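From: Maricel Ignacio
To: Policarpio Repair and Tinkering list
Date: Wednesday, September 19, 2018
Subject: Re: Little grey boxes, and what to bring on Saturday

Jayson Javier wrote:
> Hello all, I've got the afternoon free and would like to help put the
> sensor boxes together, but I missed the August meeting. Is there a
> running order? Do I need my own tools? And are we still short of
> lids? Jayson

Hello Jayson, and hello everybody else,

Lovely to hear from you, and yes please, come along! We have 46 boxes to get through and I'd be very glad of another pair of hands (the last batch was only 17 and we still ran over into tea). The lids are fine now, Lillen sent a second parcel and they all fit, so you can stop worrying about those.

Now, the running order. I've jotted it down as we did it last time, with a few changes, and anybody who remembers it differently should shout.

1. Sorting the parts

Keep the bags on the back table and take out only what you need for the box in front of you. I know it feels slow, but we spent a good half hour last time crawling about after screws, and my knees would rather not. Please fold the tops of the bags over when you've finished with them.

2. Laying out

Grey box on the table, circuit boards beside it, screwdriver ready. I like to have the boards to the right of the box, but Jayson, you're left-handed if I remember rightly, so do it whichever way suits you. Try not to lean on the connector pins, they bend if you so much as look at them. The cordless screwdriver is the one to use, held good and upright so the bit doesn't slip out of the screw head.

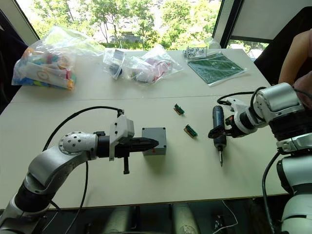 3. Fitting and closing

Board in first, then the lid, then the screws, each one started by a turn or two before you tighten any of them. Stop as soon as it feels snug. I split a corner in August by being too keen and was cross with myself all evening.

4. Labelling

Numbers carry on from 78, on the underside please. I'll bring the pens.

As for tools, a small pair of tweezers would be handy if you have some, otherwise just yourself. Sumo (the dog, for those who haven't met him) will be staying at home this time after the business with the sandwiches.

Doors open at two. Do let me know if you'd like a lift from the station, I've room for three.

Warmest wishes,
Maricel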